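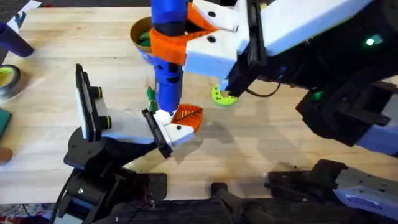 *Both arms at the handover point, blue cylinder in the right gripper*

Re: [peltonen-cell] right gripper drifts at the meeting pose

> We re-zeroed the right wrist in May and it still lands 3 mm off after
> a long run. Is it the wrist or the printed collar?
> (Griltstead bench)

Check the collar first. On the Randham cell the orange bracket crept in the white fingers and the log showed a clean wrist the whole time. Ours let go at cycle 685.

1. Park both arms and back off the collar screws.
2. Reseat the cylinder, tip down, over the leaf.
3. Tighten in 2 passes, then jog the left gripper in at 5 percent speed.
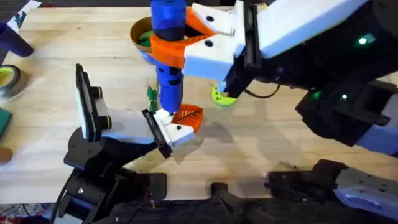
*Left finger against the orange leaf, cylinder tip just above*

If the offset is still there after that, redo the wrist zero and post the joint log. Leave slack in the thin cable under the right gripper. Curkstead tied theirs back and got a false torque reading.

--
Randham cell maintenance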